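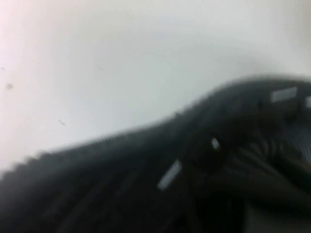

*A few dark specks on a pale surface.*

## Spring pantry check at the Turelora Food Co-op

Warm weather brings pantry moths and grain beetles, and the last two springs we had both in the bulk room. The bins were emptied and washed on Sun 5 April, and all 89 are back in use. If you buy flour, rice, oats or birdseed in quantity, this is a good month to go through your own shelves.

Start with anything that has been open since last summer. Tip it onto a light-colored tray and spread it thin. Look for webbing, clumps that hold together, and small brown insects that move when the tray is tapped. Birdseed and dry pet food are the most common source, and people tend to check them last.

Throw out what is infested, in a tied bag, and take it outside the same day. Vacuum the shelf, the corners and the peg holes, then wipe with soapy water and let the wood dry fully before anything goes back. Skip the bug spray near food.

Whole grains and nuts you want to keep can go in the freezer for a week. Let them come back to room temperature before you open the bag, or they will pick up damp. After that, use glass jars or hard tubs with a tight lid. Moths chew through thin plastic bags, and a folded paper sack won't stop beetles.

Sticky traps are on sale at the Mullia Street counter. They catch male moths only, so treat them as a warning and keep checking the shelves. Change them when the glue gets dusty.

We have 200 secondhand quart jars to give away, lids included, limit six per household. They are on the rack by the Shakya Road entrance. Please wash them before use.

Bulk room hours stay the same until June. Bring your own containers and weigh them at the front scale before you fill them.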